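**Ticket 149: Member admission not applied at the front desk, Trotitgate House and Conutholm Carriage Museum**

Status: Resolved, monitoring
Opened by: Filipa Cardoso, Visitor Services
Assigned to: Nimal Sultana, Ticketing Systems
Priority: 4

## Reported issue

Members presenting a joint pass at Conutholm were charged the full adult admission. The same passes were accepted at Trotitgate House earlier in the day. Front desk staff entered the member numbers by hand and received the message "Pass not valid at this site." Six households were affected before the desk began admitting joint pass holders without a scan and recording their names on paper.

Visitor Services asks that the matter be corrected before the December open house, when both sites will be admitting members at no charge.

## Initial review

The Thampi ticketing software was checked at both sites. The desk terminals were running the same version, and network service at Conutholm was normal. Restarting the terminal did not change the result. Single-site passes scanned correctly throughout.

A test pass was created in the office and scanned at each location. It was accepted at Trotitgate and refused at Conutholm, which matched the report.
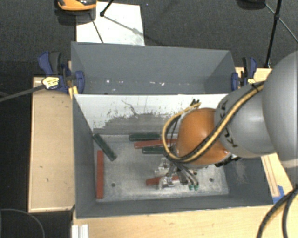
## Cause

Joint passes are held in a price table that each site copies overnight. The table at Conutholm had stopped updating after member number 1000. Passes issued above that number existed in the main list but had no admission category at the second site — the software therefore treated the holder as a general visitor.

The limit had been entered when the Umumport gallery was still part of the joint program and was not removed when that arrangement ended.

## Action taken

1. The limit was removed from the Conutholm price table.
2. The table was copied again by hand, and the test pass was scanned successfully.
3. Refunds were issued to the six households. Their visits were entered as member admissions so that the attendance report is correct.
4. The paper list kept at the desk was entered into Thampi and filed with Visitor Services.

## Follow-up

Ms. Cardoso confirmed at 3:40 p.m. that joint passes were scanning correctly at the main desk. The garden entrance terminal had been switched off for the season and has not been tested. Mr. Sultana will check it when it is next in use.

Gift shop discounts are set in a separate table and were not part of this request. Any fault with the discount should be reported on a new ticket, with the member number and the time of sale.

The ticket will remain open for monitoring until the open house has taken place.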